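Home Robot Build, Session 4: Opening a Drawer in Simulation
Notes by Wafula Ndung'u, Penach shared workshop

Welcome back, everybody, and thank you for being so patient with the wiring last time. Tonight we leave the bench alone and work in the simulator, where a bad pull on a drawer costs you a reset and a sigh — my first one at home cost me a handle.

Start both arms well clear of the cabinet. Bring one gripper to the bar handle, close slowly, then pull straight back along the runners.

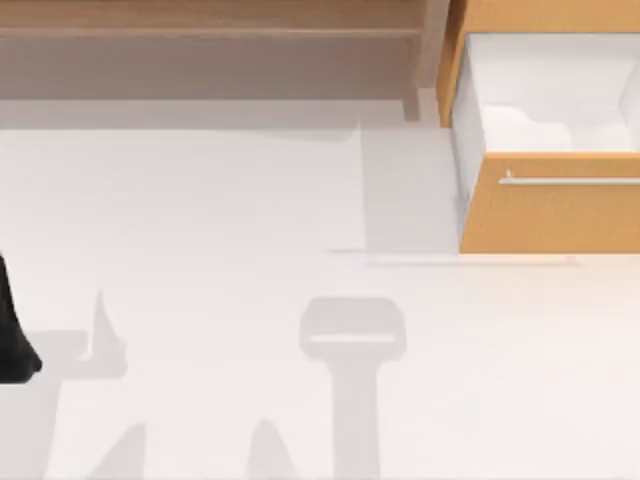 If the pull drifts sideways, lower the speed to 44 and try again before you touch anything else (I know, it's tempting!). Save your settings every 21 runs, and aim for 200 runs by the first meeting in July. Bring your log, even if it's messy. Mine always is, and we'll go through them together over tea.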